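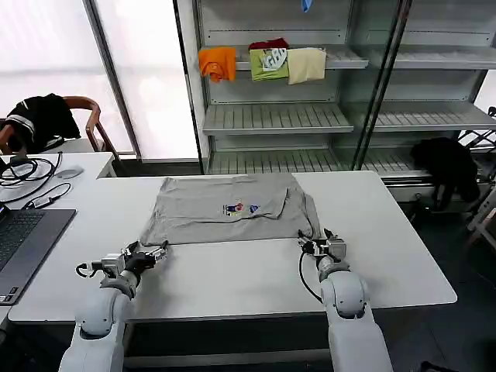

4. Folding as ordinary work

4.1 The shirt and the table

Most writing on household textiles treats folding as the dull part that comes after the washing, and we will admit that we thought much the same when the Dandon study began. We had meant to write about storage, and about how families decide what goes on a shelf and what goes in a drawer. But the longer we spent with people's T-shirts the more we found ourselves coming back to the table where the shirts get folded, and to the small decisions that are made there in a few seconds and then forgotten.

The T-shirt is a wonderfully awkward thing to fold. A towel has four corners and forgives nearly everything, while a T-shirt has a neck, two sleeves that point the wrong way, and a hem that never seems to be quite as straight as one remembers. In the households we visited in Beaulieu, 96 of the 100 people who filled in our laundry diary folded T-shirts on a flat surface at least some of the time – a bed, a kitchen table, the top of a dryer – and the rest rolled them or put them on hangers. Our own shirts were folded on a white table, with shelving at the back of the room for the finished ones.

4.2 Picking up the cloth

The first thing that happens to a shirt is that somebody has to get hold of it, and soft jersey lying flat is harder to pick up than it looks. There is no edge standing up to take. What most of our diary keepers described was a pinch: a little of the cloth is gathered between two tips until it makes a ridge, and the ridge is then lifted. Several of them wrote that a thin shirt wants a smaller pinch than a thick one, and one kept a whole page on the difference between her summer and winter shirts, which we enjoyed very much.

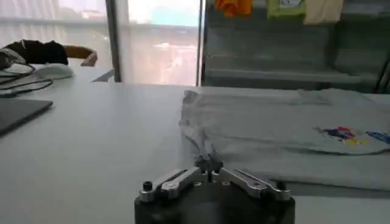 Figure 4. A pinched fold of light gray fabric lifted from the T-shirt, with soft creases in the cloth lying flat on the table.

The pinch matters for what comes later. Lifting the cloth at one point pulls the fabric toward it from the sides, and the small ripples this leaves will be folded in with everything else unless they are smoothed out first. We coded 196 diary entries that mentioned creases, and the advice in them was pleasantly consistent: lay the shirt down, run a flat palm from the middle outward, and leave the sleeves for last. Only 16 entries mentioned an iron at all.

4.3 Bringing the side over

Once the shirt is lying reasonably flat, the usual next step is to bring one side in toward the middle. People differ on how far. Some fold right up to the center line, others stop short so that a printed picture on the chest stays in view, and a good many told us that they had never thought about it until our diary asked them. With printed shirts this choice has a practical side, as the picture is how the owner finds the right shirt again in a stack.

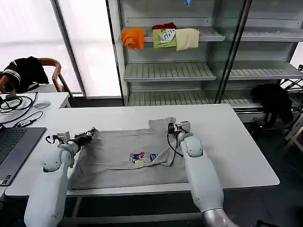 Figure 5. The right portion of the shirt laid over toward the center, leaving a diagonal crease and the small printed graphic in view.

A diagonal crease of this sort came up again and again in the Beaulieu diaries, and we grew rather fond of it. A side brought over at a slant gives a layered edge, and the folder then has to choose between opening it up again and squaring things off with the next fold. Diary keepers with a full basket in front of them nearly always chose the second, and said so cheerfully.

4.4 Where the folded shirt goes

The finished size of a shirt depends on the place that is waiting for it. Respondents with deep drawers folded into small packets and stood them on end, while those with open shelves made wider, flatter folds and laid them down. The Zoneck shelf guide, which we handed out in May along with the second diary, asked people to measure the shelf before choosing a fold, and a few families changed their habits as a result. Others measured the shelf, wrote the number down for us very neatly, and went on folding exactly as before. We return to these families in Section 5, where the drawer and shelf measurements are compared.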